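Distancia de seguridad (circulación vial)

La distancia de seguridad es el espacio libre que el conductor de un vehículo debe mantener respecto del que le precede, de modo que pueda detenerse sin colisionar en caso de frenada brusca. Su valor depende de la velocidad, del estado del pavimento, de las condiciones de adherencia y de la capacidad de reacción de quien conduce.

Componentes

La distancia de detención se descompone en dos tramos. El primero, denominado distancia de reacción, es el recorrido por el vehículo desde que el conductor percibe el peligro hasta que acciona el freno, y aumenta en proporción directa a la velocidad. El segundo, la distancia de frenado, corresponde al recorrido entre el accionamiento del freno y la detención completa, y crece con el cuadrado de la velocidad. El cansancio, el alcohol y el uso del teléfono alargan el primer tramo; el desgaste de los neumáticos, la lluvia, el hielo y la carga transportada influyen sobre todo en el segundo.

Métodos de estimación

El procedimiento más difundido en la enseñanza de la conducción es la regla de los dos segundos. El conductor elige un punto fijo de la vía, como una señal o un poste, y mide el tiempo transcurrido entre el paso del vehículo precedente y el propio. Con lluvia o visibilidad reducida suele recomendarse ampliar el intervalo a 3 segundos o más. A 70 kilómetros por hora, un vehículo recorre algo más de 19 metros cada segundo, por lo que un intervalo de dos segundos equivale a cerca de 39 metros.

En los manuales antiguos era frecuente la llamada regla del cuadrado, que consiste en suprimir la última cifra de la velocidad y multiplicar el resultado por sí mismo. Para 70 kilómetros por hora se obtienen 49 metros.

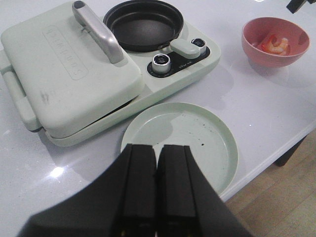
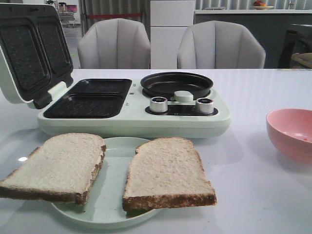 Electrodoméstico de desayuno en color verde menta, con sandwichera o gofrera y sección para freír.

Marcas viales de referencia

Algunas carreteras disponen de marcas en forma de galón pintadas sobre el carril, acompañadas de paneles que indican cuántas de ellas deben quedar visibles entre dos vehículos consecutivos. En la autovía de Dirkeck, el sistema se implantó en el año 2000 en el tramo comprendido entre el enlace de Andusik y el punto kilométrico 191. El trazado combina una pendiente prolongada con bancos de niebla habituales entre noviembre y febrero. Las marcas se repintaron posteriormente con material reflectante y se retiraron en las inmediaciones del túnel de Onditz, donde rige una señalización propia.

Vehículos pesados

Los camiones y autobuses requieren distancias superiores a las de los turismos. La mayor masa eleva la energía que deben disipar los frenos, y los sistemas neumáticos presentan un breve retardo entre el accionamiento del pedal y la respuesta en las ruedas. En descensos largos, el sobrecalentamiento puede reducir la eficacia de la frenada, motivo por el cual se aconseja emplear el freno motor o el ralentizador.

Circular muy cerca de la parte trasera de un vehículo pesado reduce además la visión de la vía y sitúa al conductor que le sigue en un ángulo muerto.

Asistencia a la conducción

El control de crucero adaptativo regula la velocidad a partir de la distancia medida por radar o cámara. El sistema Takács, instalado en los autobuses interurbanos de Dirkeck, emite un aviso acústico cuando el intervalo desciende por debajo del valor programado, sin intervenir sobre los frenos. Estos dispositivos no eximen al conductor de su obligación de mantener la separación adecuada.

Véase también

Distancia de frenado
Tiempo de reacción
Colisión por alcance
Ángulo muerto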